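16 March 2023

It is already the second term of our robotics club, and I promised to write more often, so I try again. This year our team is called Kastis. We work on the sorting task of the Prillen competition, in which the robot must open a cardboard box, put small parts inside and close it. When I first read the rules I thought the closing would be easy. It is the most difficult part for us.

Cardboard does not behave like the plastic boxes we used last year. A flap is stiff on the first day and after many foldings it becomes soft and does not stay where you leave it. Our program was written for stiff flaps. On Tuesday we did 19 attempts and only two of them finished with all the flaps down.

So we decided to go back and look at how people do it. We do the same box by hand, slowly, and write down which flap moves first and where the fingers are. I was surprised how much the thumbs do. You hold the edge with the thumb inside and the fingers outside, and the cardboard follows you.

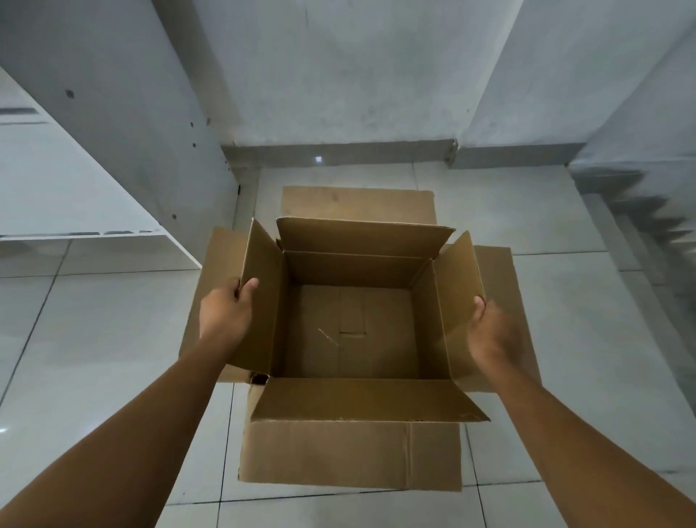
Our plan is to collect 200 of these foldings before the end of March. At the moment we have 136, and I think the last ones will be the slowest, as everybody has homework and the exams are coming. We also do not agree yet about the order. Half of the club closes the short flaps first and the other half begins with the long ones - the rules allow both.

The gripper is another problem. We bought it second-hand from Ekanayake, a small shop which sells used parts to schools, and its fingers open wide enough, but they press too hard and leave marks. I glued thin rubber on them and now it is a little better. The motor board from Balter works well, only the cable is too short and I must make a new one.

Next week I want to test the first flap alone, without the parts inside. If it goes well, I will put the program on our club page. I still need to translate my comments in the code, which are in a mix of two languages.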